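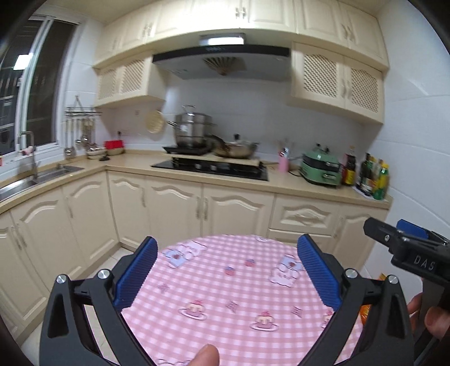
Showing kitchen jobs with hand-held grippers: tips for working at home

These notes are for anyone recording kitchen tasks at home with a pair of hand-held grippers. They come from 19 kitchens in the Stodetti project, and were put together by Cherry Mae Soriano with additions from Mafalda Simões. They assume you already know how to switch the grippers on and save a recording.

Before you start

Stand where you will do the job and hold both grippers out in front of you. Turn slowly from the table to the worktop and back. If an elbow knocks a chair or a cupboard door, move the chair or shut the door now.

Choose one surface to work from. A round table with the worktop behind it does well, as most jobs need only a step or two between them. Clear anything that is not part of the task, but leave the rest of the kitchen as you normally keep it. Pans on the hob and bottles in the corner can stay.

Tablecloths

A patterned cloth such as gingham is fine to work on. What matters is that it stays put. The finger pads will pinch cloth as readily as they pinch a spoon, and a full pull on one corner can take everything with it. Use four tablecloth clips, or tuck the edges under a heavy board. Oilcloth is easier to wipe but light bowls slide on it. A damp dishcloth under the bowl cures that.

Check the pads

Ribbed pads collect flour and grease between the ribs. Wipe them with a cloth wrung out in warm water and a drop of washing-up liquid, then dry them well. An old toothbrush gets into the grooves. Do not put them in the dishwasher.

While you have the cloth out, look at the pivot screws on each arm. A screw that has started to work loose makes the fingers close crooked. Nip it up by hand — no power drivers.

Picking things up

Close slowly and stop when the item is held. Squeezing harder shows the robot a grip it does not need, and cracks eggs.

Ladles and spatulas: take them off the rail by the middle of the handle, lift clear of the hook, then bring them towards you.

Pan lids: grip the knob from the side. Glass lids are heavier than they look, so practise over a folded towel.

Bowls: if they are stacked, hold the stack steady with one gripper and lift the top bowl by its rim with the other.

Sauce bottles: grip below the shoulder of the bottle. Wipe off any drips first, as oil on the glass will defeat any pad.

Leave knives in their holder. We do not record cutting.

Heat and water

Record with the hob off and pans cold. Steamers and woks can be moved about empty, which is enough to teach lifting and placing. For pouring, use cold water, 300 ml at most, and keep well back from the sink while the tap is running.

Two hands

Decide which gripper holds and which one moves, and keep to it for the whole task. Swapping halfway is the most common fault in the Jerevdale recordings. If you must swap, set the item down first, let go completely, then pick it up with the other side.

Starting again

If you drop something, carry on and pick it up. A recovery is worth keeping. If you stop to answer the door, end the recording and begin a new one.

Keep each task under 2 minutes. Rest your thumbs between tasks, and put the grippers down on a towel with the jaws open. Any pads that have gone shiny or split should be changed; spares are in the Catacutan box, in the small bag with the hex key.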